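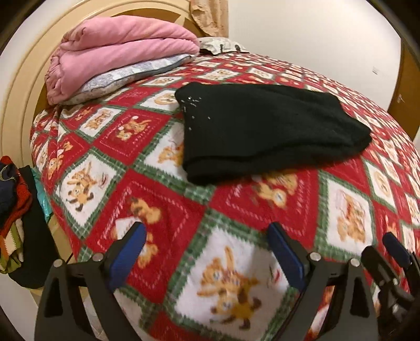 Indoor Laundry Drying and Room Humidity in Greenberg House

Building Services Project Report
Sustimton College, Department of Building Technology
Submitted 14 February 2025

Project group: Isauro Rosales, Leanne Blackburn, Fasil Alemayehu
Supervisor: Derek Inskip

Summary

Relative humidity was logged in seven occupied bedrooms in Greenberg House, a student residence in Nirncombe, during the fall term. Residents kept a diary of laundry, showers, window opening and heater use. The log was compared with the diaries to find out how much of the moisture load in a bedroom comes from clothes dried on racks, and whether changes in where and when clothes are dried would keep the rooms under the target of 55 percent relative humidity. Drying in the bedroom with the window closed was the largest single cause of readings above the target. Moving the rack next to the extract grille in the bathroom removed most of the effect. Opening the bedroom window helped on dry days and did little on wet ones. Heavy cotton items stayed damp long after the rest of the load and accounted for most of the long, slow tail in the humidity curves.

1. Background

Greenberg House was converted to student use from offices. Each bedroom has one window, one electric panel heater under the window, and a small bathroom with a ceiling extract grille connected to a shared duct. The fan on the shared duct runs continuously at low speed and is boosted by the bathroom light switch. There is no extract in the bedroom itself. Air is meant to enter through a slot in the window frame, cross the bedroom, pass under the bathroom door and leave through the grille.

The shared laundry room in the basement has washers and tumble dryers. The dryers cost more per cycle than the washers, and residents told us they mostly avoid them for that reason. Some also avoid them for clothes with trim, prints or stretch fabric that the care label says not to tumble. The result is that a large share of the washing done in the building is carried upstairs wet and hung on racks in the bedrooms.

Complaints about mold on window reveals and behind beds had been passed to the building manager, Leandro Durán, for several winters. The usual response was to repaint the reveal with a fungicidal paint. The project was set up to look at the source of the moisture.

2. Aims

The project had two aims:

(a) to measure how relative humidity in an occupied bedroom changes when a load of laundry is dried in it;

(b) to compare drying positions and window settings that a resident could use without any alteration to the building.

Mechanical changes to the ventilation system were outside the scope. So was any medical question about the effects of damp rooms.

3. Method

3.1 Rooms

The rooms were chosen from residents who answered a notice in the entrance hall. All were single occupancy, on the two middle floors, and of the same plan, either as built or mirrored. Rooms on the top floor were left out to avoid the extra heat loss through the roof. Rooms are identified by letter in this report.

3.2 Instruments

Each room had a Griter temperature and humidity logger fixed to the wall opposite the window, at desk height and away from direct sun. The loggers were checked against each other before and after the study by leaving them in a closed box with a saturated salt solution. One logger read consistently high and its data were corrected by a fixed offset. No logger drifted enough to need replacing.

An outdoor logger was placed under the bicycle shelter on the north side of the building. Its readings were used to work out the moisture content of the incoming air.

3.3 Diaries

Residents were given a printed sheet and asked to write down the time at which a load was hung, where the rack stood, whether the window was open, and the time at which the last item was taken down. They also noted showers and any cooking. The sheet had a column for the type of items in the load. The first version, used in September, asked for the weight of the load. This did not work, as none of the residents had scales, and the column was replaced with tick boxes for heavy cotton, light cotton, synthetic and mixed.

Residents were told not to change their habits in the first half of the study. In the second half they were asked to use a given drying position for each load, in an order drawn up by the group.

3.4 Data handling

Readings were averaged by the hour. Hours in which the diary was blank or unreadable were removed, and so were hours in which the occupant was away overnight. After this step 636 hourly values remained in which laundry was drying in the room, and these form the main data set. Background values for each room were taken from hours with no laundry, no shower and the window closed.

Relative humidity depends on temperature as well as on moisture content, so both were calculated. Relative humidity is used in most of the discussion as it is the better guide to mold risk. Where a change in relative humidity was caused mainly by the heater, the text says so.

4. Results

4.1 Background level

With no laundry and the window closed, all of the rooms sat below the target for most of the day. Room C was the dampest, and its slot vent was found to be taped over. The tape was left in place during the first half of the study and removed, with the resident's agreement, for the second. The background level fell to match the others within a day.

4.2 Rack in bedroom, window closed

This was the usual arrangement in five of the rooms when residents followed their own habits. Humidity rose quickly after the load was hung, leveled off, and then fell slowly. In every room the level passed the target, and in Rooms A, C and F it stayed above it overnight. Turning up the heater lowered the relative humidity for as long as it was on but raised the moisture content of the air, as the clothes gave up water faster. When the heater went off in the evening the relative humidity climbed past its earlier peak. Condensation on the glass was recorded in the diary the next morning in nearly all of these cases.

4.3 Rack in bedroom, window open

The outcome depended on the weather. On cold dry days the level stayed below the target and drying times were only slightly longer. On mild wet days the incoming air carried nearly as much moisture as the room air, and the curve looked much like the closed-window case with a lower peak. Residents disliked this setting. Two of the diaries show the window being closed early because the room was too cold to work in.

4.4 Rack in bathroom

With the rack under the grille, the bathroom door shut and the light left on to boost the fan, the bedroom logger showed almost no rise. Drying times were shorter than in the bedroom for light loads and about the same for heavy ones. The main drawback is space: the rack has to be folded away before the shower can be used. Leaving the light on for the whole period also uses power that a separate fan switch would save.

4.5 Type of load

Synthetic and light cotton loads brought the bedroom back to its background level within the same evening. Loads marked heavy cotton took far longer. Hooded tops and jeans were named most often in the remarks column as the last items to come down. Several residents wrote that they took lighter clothes off the rack early and folded them on the bed to open up gaps between the rest, and the curves for those loads fall more steeply afterward. The effect could not be separated from the smaller amount of fabric left on the rack, so no figure is given for it.

4.6 Showers

Showers produced sharp peaks in the bedroom only when the bathroom door was left open afterward. With the door shut the extract cleared the bathroom before much moisture crossed over. Compared with a load of laundry, the contribution of a shower to the overnight level was small.

5. Discussion

The ventilation in Greenberg House appears adequate for a single occupant who does not dry clothes in the bedroom. It has little capacity beyond that. The air path from window to bathroom means that a rack standing in the bedroom wets the air before it crosses the room, while a rack under the grille wets it only at the exit. The improvement from moving the rack is therefore what the layout would lead one to expect, although its size was larger than the group had assumed at the planning stage.

The heater result matters for advice to residents. The current welcome sheet suggests turning up the heat to deal with condensation. With laundry in the room and the window closed, this moves the problem to the night hours, when surface temperatures on the reveal are lowest.

There are several limits on these findings. Diaries were filled in by hand and some entries were clearly added later, judging by the rounded times. Load size was not measured. The walls near the window were not instrumented, so the link from room humidity to mold growth is taken from textbooks and was not tested. All of the rooms were on middle floors and the study covered one term only.

6. Recommendations

Residents should be asked to dry clothes in the bathroom with the door shut and the fan boosted. The advice on heating in the welcome sheet should be rewritten.

Slot vents should be checked for tape at the start of each term. A compact wall-mounted rack under the grille would remove the need to carry a floor rack in and out, and a trial in a few rooms is suggested before any wider order is placed.

The price of a tumble dryer cycle should be reviewed by the building manager against the cost of repainting. We did not have access to the repainting costs.

7. Division of work

Fasil Alemayehu set up the loggers and did the salt checks. Leanne Blackburn designed the diary sheets and dealt with the residents. Isauro Rosales processed the data and drafted Sections 3 and 4. The remaining sections were written jointly.

Copies of the blank diary sheets, both versions, and the corrected hourly data are held in the department office and can be requested through the supervisor.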